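Tamurcombe Parts Service: Frequently Asked Questions
Ordering, files and tolerances for printed replacement parts
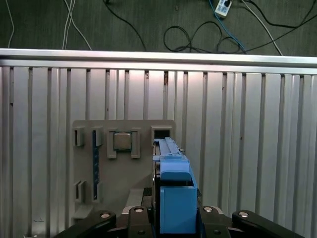
What file formats do you accept?
Send STEP where possible. STL and 3MF are accepted, but dimensions in a mesh file cannot be edited by us. State the units in the order notes.

What is the largest part you can print?
200 mm on the longest side. Longer parts are split and supplied with dowel holes at the joint.

Which materials are in stock?
PLA, PETG and nylon. PLA softens in a parked car and is not recommended for dashboard or engine bay use. Nylon is dried before printing and shipped in a sealed bag.

What tolerance should I design for?
Allow 0.2 mm clearance per side for a sliding fit in PETG and 0.3 mm in nylon. Holes under 3 mm print undersize and should be drilled.

How do I order a part from the Lillier or Cloretti catalog?
Enter the catalog number without the dash. Lillier latch 3771 replaces the older 109, and the two share a screw pattern. Cloretti hinge covers are sold in pairs.

Can you copy a broken part?
Mail all the pieces, bagged. Measurement is charged separately and is quoted by Yamila Echeverría before work starts. Originals are returned with the order.

How long does an order take?
Stock designs ship within 36 hours of payment. Orders placed after 2 p.m. are counted from the next morning. Nylon adds one day.

Are parts returnable?
Parts outside the stated tolerance are reprinted at no charge. Custom colors are not returnable. Write to Hortensia Ocampo at the Montecinos counter and include the order number.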